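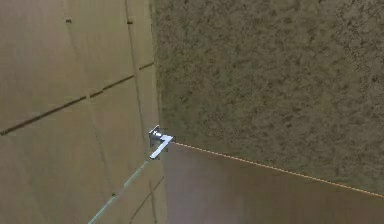 # Bestport Allotment Rainfall Records

March 2019
Tayla Whitcombe

Daily rainfall readings from two garden gauges in Bestport, typed up from paper notebooks, with a short file of notes on frost and hail. The readings were taken by hand and entered by hand. If you only want monthly totals, go straight to `monthly.csv` and skip most of what follows, apart from the section on known problems.

## What is in the folder

- `daily_upper.csv` – daily readings from the upper gauge, at the Carkano Road end of the site
- `daily_lower.csv` – daily readings from the lower gauge, near the brook
- `monthly.csv` – totals worked out from the two daily files
- `frost_hail.txt` – loose notes, one line per event, no fixed layout
- `gaps.csv` – every missing or doubtful day, with a reason where we know it
- `totals.py` – the script that makes `monthly.csv`

The upper file has more rows than the lower one. The lower gauge went in later, and its first notebook got soaked in a shed leak. Man-sik Wi dried it out and managed to read 116 days from it. Those days are marked `recovered` in the `source` column. The rest of that notebook is lost.

## How the readings were taken

Both gauges are plain plastic funnels over a measuring tube, set on posts with the rim clear of the grass. They are read at nine in the morning, clock time in winter and ten in summer, so that the gap between readings stays the same all year. The amount goes down against the day it was read. Most of the rain will have fallen the day before. We have not shifted the dates to allow for this, and if you compare our figures with another station you should check which way round they do it.

Readings are in millimetres to one decimal place. The tube on the upper gauge is marked every 0.2 mm, so odd tenths in that file are somebody reading between the lines. The lower gauge is marked every 0.5 mm up to 10 and every 1 mm after that, and is less use for light rain.

Snow was brought indoors in the funnel, melted and measured as water. This was done properly on most snow days and skipped on a few. The skipped ones are in `gaps.csv`.

## Columns

The two daily files share the same columns:

- `date` – year, month, day, with hyphens
- `mm` – the reading, or blank if there isn't one
- `trace` – 1 if the tube was damp but there was too little to measure, otherwise 0
- `days` – how many days the reading covers, normally 1
- `reader` – initials of whoever read the gauge
- `source` – `notebook`, `recovered` or `slip`
- `note` – anything else, copied as written

A blank in `mm` means no reading. A dry day is always written as 0.0. Please don't fill the blanks with zeros. An early version of the monthly totals did that by mistake and made one August look like a drought.

`slip` means the reading was on a loose bit of paper tucked into the notebook. Slips are usually fine, but a couple had no year on them and were placed by matching the weather notes.

## Readings that cover more than one day

When people were away the gauge was left to fill and read on their return. These rows have `days` set to 2 or more, and the days before them are blank. The total is right, less whatever evaporated, but there is no way of telling which day the rain fell on. We did think about sharing it out evenly and decided against it. Anyone who wants to can do so from the `days` column.

The monthly script puts the whole amount into the month of the reading. Where a long reading runs over a month end, that month has `split` in its `flag` column, and so does the month before.

## Known problems

The upper gauge was moved once. The old post was too close to the Triantafyllou plot's damson tree, which had grown a good deal since the gauge was put in, and westerly rain was being caught by the leaves. The new post is on the open side of the path. We ran both positions together for 100 days using a spare gauge, and the old spot came out lower on nearly every windy day. The earlier readings have not been corrected. The change is marked in `note` with the words `new post`.

The lower gauge overflowed at least once. The row has `over` in the note column, and the figure given is the full capacity of the tube, so the true amount was higher.

Handwriting is a problem in places. Ones and sevens were the worst, and a faint decimal point can turn 2.4 into 24. Where the two gauges disagreed badly we went back to the page, and if it was still unclear we left the row as typed and added it to `gaps.csv` with `unclear` as the reason. There are 246 rows in that file altogether, counting both gauges and all reasons.

A spider's nest blocked the upper funnel for part of one summer. The start date is a guess.

## Running the script

`totals.py` needs Python 3 and nothing else. Put it in the same folder as the daily files and run:

 python3 totals.py

It overwrites `monthly.csv` without asking. It will stop with a message if it finds a date twice in one file, or a reading below zero. It does not check for missing dates – those should already be in the daily files as blank rows, and if you add your own data you will need to put them in.

Months with more than five blank days not covered by a longer reading are given a total anyway, with `short` in the `flag` column. Leave these out if you are working out averages.

## Checking

All pages were typed once by me and then read back against the notebooks by Man-sik, a year at a time. He found mistakes in my typing and a few in the original adding up at the foot of the pages. The page totals have not been kept, only the daily figures.

Entry was done in Jotato, a small note-taking program, and exported from there. It has a habit of turning a hyphen at the start of a line into a bullet, which is why some of the older notes begin with an asterisk. They don't mean anything.

## Using the data

You are free to use, copy and change any of it. A mention of the Bestport allotments would be welcome. Reader initials are included with the agreement of the people concerned, and anyone who preferred not to be listed appears as `XX`.

These are garden gauges on a slope with hedges on two sides. They are good enough to compare one month with another on this site, or to see how much wetter the upper end is. Please don't use them for drainage work or insurance claims. Someone has asked.

## Still to do

- Type up the third lower notebook
- Settle the two undated slips, if the person who wrote them can remember
- Put the hail notes into columns
- Add a sketch map showing both posts and the old one

Corrections can be left in the tin in the site hut, on paper, with the date of the reading and which gauge it was.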